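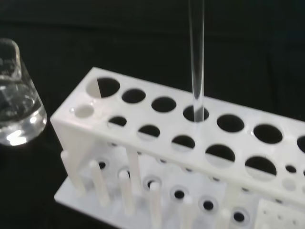
Um tubo de ensaio sobre o suporte branco, com um copo de vidro ao lado.

Ketill Ásgeirsdóttir recebe-nos de bata já vestida e pede desculpa pelo café, que é fraco e vem numa caneca com o nome da Hauksdóttir, a empresa onde começou a trabalhar e da qual guarda, diz ela, sobretudo canecas. Estamos no laboratório de ensino da Rusora, onde há 12 anos recebe turmas de escolas, grupos de reformados e, de vez em quando, algum curioso que viu o cartaz na rua e resolveu subir. A conversa devia ser sobre o programa de janeiro. Acabou por ser, quase toda, sobre suportes para tubos de ensaio.

«As pessoas entram aqui e querem ver cores, querem espuma, e eu percebo — eu também queria!», conta, a rir. «Mas passo a primeira meia hora a ensiná-las a pousar um tubo. Devagar, na vertical, sem bater no vidro. Parece pouca coisa e é o que mais lhes custa.»

O modelo de que mais gosta é de plástico branco, com os furos em cima e uns pinos em baixo, onde os tubos lavados ficam a secar de boca virada para baixo. Já teve suportes de madeira, bonitos, que se foram manchando, e outros de arame, que detestava pelo barulho. «O plástico passa-se por água e está pronto. E o branco ajuda-me muito, vejo logo se alguém entornou alguma coisa.»

Kaj Hedegaard, que trata do material e vai entrando e saindo enquanto falamos, tem opinião diferente quanto aos pinos. Prefere secar os tubos num escorredor de parede e queixa-se de que os alunos se esquecem deles no suporte de uma semana para a outra. No inventário que fez este outono contou 654 tubos, dos quais 51 lascados na borda, e ainda não perdoou ninguém. «Eu digo sempre: primeiro olhem para a borda, depois peguem», insiste, já meio de saída.

Ketill deixa-o falar e volta ao assunto com uma ternura que não disfarça. Fala dos furos de tamanhos diferentes, que permitem arrumar no mesmo sítio os tubos largos e os estreitos, e de uma senhora de 72 anos que, na primeira aula, quis experimentar todos antes de escolher um. «Ficou ali entretida, tão concentrada, e eu não tive coragem de a apressar. A experiência desse dia ficou para a semana seguinte — e olhe que correu muito bem.»

Em janeiro voltam as sessões de sábado, com inscrições na receção da Rusora. O Kaj já encomendou escovilhões novos.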